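Tadwood 22 升台式蒸烤箱
型号系列:Innes
产品类别:厨房电器 / 台式蒸烤设备
页面更新:2024-10-11

概述

Tadwood 台式蒸烤箱为单腔结构,容积 22 升,适用于家庭厨房及小型备餐间。设备具备纯蒸、热风烘烤、蒸烤组合、低温发酵、余热保温五种工作方式。蒸汽由腔体外部的独立发生器产生,经后壁导管进入腔内,底部不设蓄水盘,腔底可以直接擦拭。

额定功率 1,644 瓦,使用带接地的普通单相插座即可。同一回路上不宜同时运行电水壶、电饭煲等大功率电器。机身不带蓄电部件,断电后时钟清零,程序设定保留。

蒸汽发生系统

蒸汽部分采用 Soltanent 发生器。水箱位于机身右侧,抽出式,容积 2 升,注水口带滤网。水泵按设定温度间歇供水,发生器内积水量少,启动后出汽较快。纯蒸方式的腔内温度上限为 100 摄氏度,适用于鱼类、贝类、根茎蔬菜、米饭及面点。低于此温度时,控制器缩短供水时间并拉长间隔,蛋羹、豆腐一类容易起孔的食材应选用低温段。

水箱缺水时蜂鸣器提示,加热自动暂停,补水并推回水箱后按启动键继续,剩余时间不重新计算。水箱内只能加入饮用水。高汤、料酒、醋、柠檬汁等液体会在导管内残留,不得注入水箱;需要增香时,把香料放在食材下方的浅盘中。
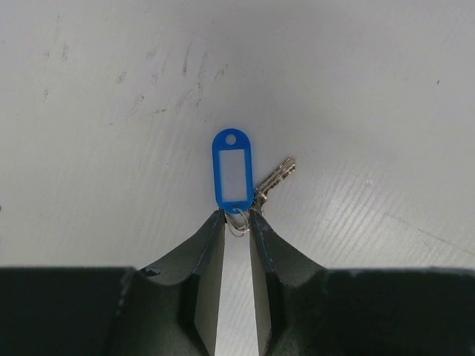 水质较硬的地区,发生器内壁结垢速度明显加快。控制器按累计出汽时间提示除垢,出厂设定为中等硬度,可在设置菜单中改为软水或硬水。除垢程序分为循环、静置、冲洗三段,程序中途不能取消。冲洗段结束前请勿打开箱门。除垢剂使用食品级柠檬酸溶液,配比见随机说明书。

热风与加热元件

腔体后壁装有环形加热管和离心风机,顶部另设一组平面加热管。热风方式由后部加热管与风机共同工作,顶部加热管只在上色阶段介入。风机有高低两档,低档用于蛋白霜、泡芙等表面较轻的制品,防止面糊在定型前被吹偏。

蒸烤组合方式下,用户分别设定温度和蒸汽量。蒸汽量分低、中、高三级:

低级:烤鸡、烤排骨,减少表面失水,后段表皮仍可上色。
中级:整条鱼、带皮土豆、隔夜面包复热。
高级:欧式面包入炉初段,建议在面团膨胀完成后关闭蒸汽。

烘烤面包时,先以空腔预热,听到提示音后再放入面团。预热阶段不出汽。烤盘温度对底部上色影响较大,需要较脆的底壳时,烤盘应随腔体一起预热。

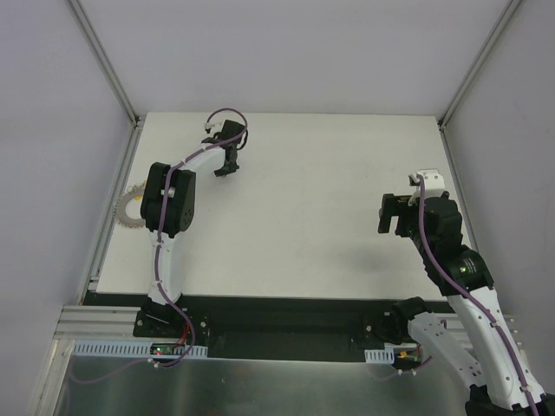

白色台面与铝型材框架,双机械臂

腔体与箱门

内腔为搪瓷涂层钢板,四角圆弧过渡,侧壁冲压成型三层导轨。随机烤盘与蒸盘均可放入任意一层。蒸盘为穿孔不锈钢,下方应放置烤盘接取汤汁。鱼类与蔬菜同蒸时,鱼放下层,避免汁水滴落串味。

箱门为下翻式双层玻璃,内层玻璃可拆。门框下沿设集水槽,开门时冷凝水流入槽内,每次使用后应将集水槽擦干。门封为整圈硅胶条,四角以卡钩固定,安装时先扣四角,再沿边压入。门封表面沾有油脂时,用温水和中性洗涤剂擦洗,不可用溶剂。

控制面板

面板为旋钮加触摸键。左旋钮选择工作方式,右旋钮调节数值,按下确认。显示屏依次显示方式、温度、剩余时间。运行过程中可以修改温度和时间,不能切换工作方式;需要切换时先停止程序。

内置程序按食材分类,程序中的时间以冷藏取出的食材为准。冷冻食材应先解冻,或自行延长时间。用户可保存自定义程序,每个程序最多包含三个连续步骤,例如先蒸后烤再保温。

儿童锁通过长按右旋钮开启和关闭。锁定期间停止键仍然有效。

清洁与保养

每次蒸制结束后,待腔内降温,用软布擦去积水,箱门留缝晾干。烘烤油脂较多的肉类后,宜在当天清洁,油污反复受热后会结成硬层。
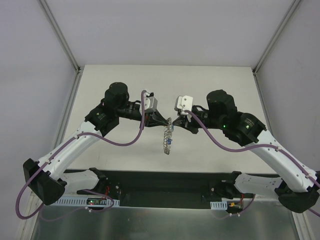
搪瓷内壁的硬层油污应先软化再擦除。在烤盘中倒入一层清水,以纯蒸方式运行一段时间,停机降温后用塑料刮片轻推,再以湿布擦净。钢丝球、砂质清洁粉不得用于内腔。由细小金属圈相互套连的链状物件也在此列,形态可参照图中两支夹爪尖端之间垂下的那条银色窄条:开口金属圈的边缘与搪瓷反复接触后会留下划痕,划痕处容易附着油脂,后续更难清理。此类物件适合用于无涂层的铸铁锅,与本机无关。导轨与后壁交界处可用旧牙刷处理。

穿孔蒸盘可放入洗碗机。烤盘带有不粘涂层,建议手洗。水箱每次使用后倒空,滤网每月取出冲洗。机身外壳用拧干的湿布擦拭,通风口不得进水。

长期停用前的处理步骤:

一、运行一次除垢程序。
二、倒空水箱,取出滤网晾干。
三、选择热风方式,空腔运行,烘干腔体与导管出口。
四、拔下电源插头,箱门保持微开。

安装与放置

本机为台面放置型,不可嵌入橱柜。台面须水平、耐热。机身后方和两侧应留出散热间隙,上方不得放置物品。排汽口位于机身后上部,正对的墙面若为木质或贴有壁纸,应加装耐热挡板。排汽口不得遮盖。

箱门完全打开时会向前占用台面空间,放置前请量出开门所需的进深。不要在打开的箱门上搁置重物或装满食物的烤盘。

首次使用前,取出腔内全部包装材料,清洗附件,水箱注满后以纯蒸方式运行一次,再以热风方式空烧一次。空烧期间可能有轻微气味,请保持通风。
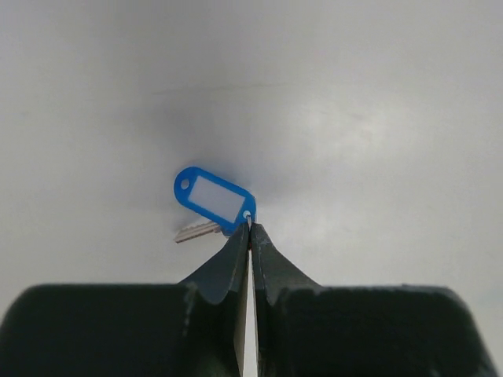
常见情况

箱门内侧起雾:纯蒸方式下属于正常现象。开门前先让风机运行片刻,雾气会减少。

食材表面积水:蒸制面点时,冷凝水可能从腔顶滴落。请使用中层或下层导轨,或在面点上方覆盖耐热浅盖,盖子不要接触面团。

底部上色不足:检查烤盘是否与腔体一同预热,并确认烤盘下方没有叠放蒸盘。

蒸汽量减弱:多由结垢或滤网堵塞引起。先清洗滤网,再运行除垢程序。两项完成后仍无改善,请联系售后检修,不要自行拆开后盖。

运行结束后风机不停:属于延时散热,腔温降到设定值以下后自动停止。期间请勿断电。

技术参数

品牌:Tadwood
系列:Innes
容积:22 升
额定功率:1,644 瓦
水箱容积:2 升
纯蒸温度上限:100 摄氏度
蒸汽发生器:Soltanent,外置式
内腔材质:搪瓷涂层钢板
箱门:下翻式,双层玻璃,内层可拆
导轨:三层
控制方式:旋钮加触摸键

随机附件

不粘烤盘一只,穿孔蒸盘一只,烤网一片,隔热夹一把,水箱滤网一片(备用),说明书一册。

可选附件

Nadimura 深型蒸盘:适用于米饭、炖品和带汤汁的菜肴,占用两层导轨高度。
Nadimura 烘焙石板:放在最下层,随腔体预热后使用。使用石板时应适当延长预热时间,蒸制时须取出。
Nadimura 食物探针:插入肉块最厚处,达到设定中心温度后程序自动结束。探针插孔位于腔体右侧壁,不用时盖好孔塞。

保修与配件供应

整机保修自购买之日起计算,凭购买凭证办理。门封、滤网、烤盘涂层属于易损件,不在保修范围内,可单独订购。今年五月以后出厂的机器采用新款滤网,与旧款水箱不通用,订购时请提供机身后部铭牌上的型号和生产批号。

因使用腐蚀性清洁剂、向水箱加入饮用水以外的液体,或长期不执行除垢造成的故障,维修按收费项目处理。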